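3. Organización del trabajo técnico en las emisoras estudiadas

3.1. El control central como lugar de trabajo

Las cuatro emisoras de la muestra (Broltitz, Grolton, Lyons y Nimov) comenzaron a emitir con una plantilla técnica reducida y una división de tareas poco formalizada. En los cuatro casos el control central reunía en una misma sala la continuidad, la supervisión de la señal y el registro de incidencias. Los organigramas que se conservan distinguen entre operador, técnico de mantenimiento y supervisor técnico, pero los partes de turno muestran que la separación se respetaba poco. En Grolton, el supervisor del turno de noche firmaba también como operador en la mayoría de las hojas revisadas. En Nimov, el mantenimiento de los magnetoscopios recayó durante años en el personal de continuidad, que lo hacía en las horas sin emisión.

El archivo de Broltitz es el más completo. Conserva 800 partes de turno, de los cuales se seleccionaron 300 para la codificación manual. La selección excluyó los partes ilegibles y los que solo recogían la hora de apertura y cierre. Los de Lyons se perdieron en parte durante el traslado de la emisora a su segunda sede, por lo que para ese caso se recurrió sobre todo a las entrevistas y a los boletines internos.

La codificación distinguió tres clases de incidencia: fallo de equipo, error de operación y pérdida de señal de origen externo. La frontera entre las dos primeras resultó difícil de trazar. Un corte de imagen anotado como avería del mezclador podía aparecer, en el parte del turno siguiente, atribuido a una maniobra equivocada. Cuando hubo contradicción se mantuvo la versión del parte más cercano a la hora del corte.

3.2. Formación y acceso al puesto

Se realizaron 15 entrevistas a antiguos técnicos, con una duración media cercana a la hora y media. De ellos, 11 habían entrado en la emisora sin experiencia previa en televisión. Procedían de talleres de reparación de radio, del servicio militar en transmisiones o de la telefonía. El aprendizaje se hacía junto a un compañero con más años en la casa, y el periodo de prueba terminaba cuando el supervisor consideraba que el nuevo podía quedarse solo en un turno de madrugada. Ninguna de las cuatro emisoras tuvo un programa escrito de formación durante la primera década.

Los entrevistados coinciden en que la prueba real era la primera avería en directo. Varios recuerdan con precisión el equipo implicado y la hora, y bastante menos el programa que se estaba emitiendo. Este rasgo aparece también en los partes, donde el contenido de la emisión apenas se menciona salvo cuando hubo que interrumpirlo.

En Lyons el acceso funcionó de otra manera. La emisora compartía edificio con una escuela de oficios y contrató a muchos de sus alumnos al terminar el curso. Los entrevistados de Lyons hablan con más soltura de esquemas y normas que los de las otras tres, y describen los conflictos con la dirección en términos de categoría profesional. En Broltitz y Grolton los conflictos se cuentan casi siempre como asuntos personales con un jefe concreto.

3.3. De la operación manual a la automatización

La automatización de la continuidad llegó a las cuatro emisoras en momentos distintos y con alcance desigual. Nimov fue la primera en sustituir la carga manual de cintas por un sistema de cartuchos, y la última en reducir el turno de noche. Grolton hizo lo contrario: suprimió el turno antes de tener instalado el sistema y durante un invierno completo dejó la madrugada a cargo de una sola persona. Los partes de ese periodo registran un aumento de los cortes por error de operación, que la dirección atribuyó en su boletín a la edad de los equipos. 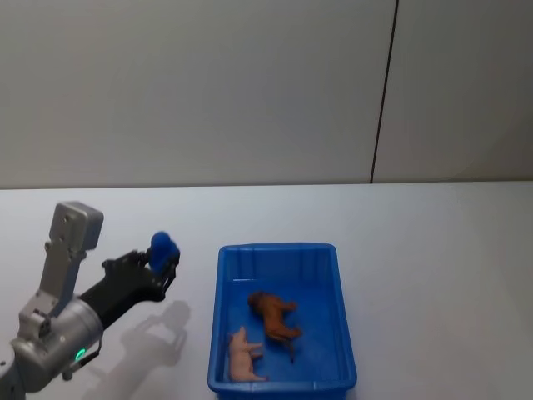
Figura 2. Brazo robótico junto a una mesa blanca, con un anillo luminoso verde en la articulación.

En Broltitz la transición se negoció. El acuerdo con el comité de empresa fijaba que ningún técnico de plantilla perdería el puesto por la entrada de los nuevos sistemas, y la reducción se hizo por jubilaciones. El resultado fue una plantilla envejecida y con mucha memoria del equipo antiguo, que siguió en uso como reserva. Dos de los entrevistados sostienen que la reserva se utilizó más de lo que consta en los partes, y que se evitaba anotarlo para no dar argumentos contra la inversión. El cotejo con las hojas de consumo de cinta apoya esa afirmación de forma parcial: en abril del segundo año hay un gasto que los partes no explican.

La figura del supervisor técnico cambió más que ninguna otra. Antes de la automatización su autoridad se basaba en resolver averías delante de los demás. Después pasó a depender de la relación con los proveedores y del control de los contratos de mantenimiento. En las entrevistas este cambio se describe como una pérdida incluso por parte de quienes mejoraron de sueldo. Tres supervisores pidieron volver a un puesto de turno, y en un caso la petición se concedió.

3.4. Limitaciones

Los partes de turno son documentos de empresa, redactados por personas que sabían que iban a ser leídos por sus superiores. Los cortes breves están probablemente infrarrepresentados. En Nimov, además, el formato de la hoja cambió a mitad del periodo y dejó de incluir la casilla de causa, de modo que la serie solo es comparable hasta ese cambio.

Las entrevistas tienen otro sesgo. Se localizó a los antiguos técnicos por medio de las asociaciones de jubilados de las propias emisoras, y quienes se marcharon pronto o en malos términos no suelen pertenecer a ellas. No se entrevistó a personal de redacción ni de realización, cuya visión de los técnicos aparece aquí solo a través de los boletines internos. Tampoco se ha podido consultar la correspondencia entre Lyons y sus proveedores, que permanece sin catalogar.

La sección siguiente compara los horarios de turno de Broltitz y Grolton antes y después de la supresión de la madrugada.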